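Prev | Next | Thread | Index

Subject: Re: Dudberg away, allocation

Josefina Fuentealba wrote:
> Have we heard how many we get for the cup tie?

We get 900, of which 700 are seats behind the goal. Members first, then general sale. Wegener is suspended after his red card at Ustov, so expect Evar to start at left back. He has played only 4 league games.

Coaches leave at 9:30. Sandwiches on board as usual.

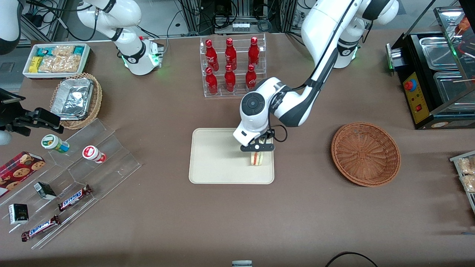 Josefina has since replied that Dudberg moved the kickoff back by 30 minutes, so the coaches can leave at 10. I'll change the booking tonight.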